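Teaching two arms by hand: project report, Wangate workshop group
28 April 2019

Our aim was to get a pair of robot arms to do small tabletop jobs without writing out every movement in code. You steer the arms yourself by remote control, the computer saves what the joints did, and later it learns from those runs. We recorded 52 runs over 2 tasks, and I enjoyed nearly every one of them!

The first task was working on a small white ball with both grippers. The second was reaching for a lamp with a round bulb, which had us all holding our breath (glass or not, you drive very gently near it). We left notebooks and earphones on the table on purpose, so the arms would have to cope with a normal messy desk.
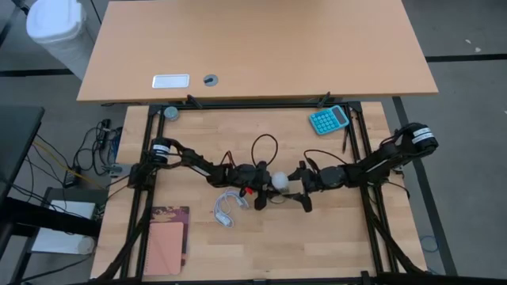
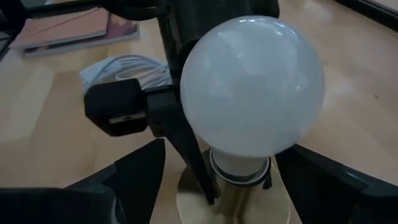 Figure 1. Both arms with the ball between their grippers (first), and the lamp with the gripper fingers near its base (second).

Steering two arms at once is hard for the first five minutes and then great fun. Depth was our main trouble, and we threw out four runs where the operator stopped too short. Going slower helped a lot. In the next round we want to let people from the Havimham group have a go, and see if their runs look anything like ours.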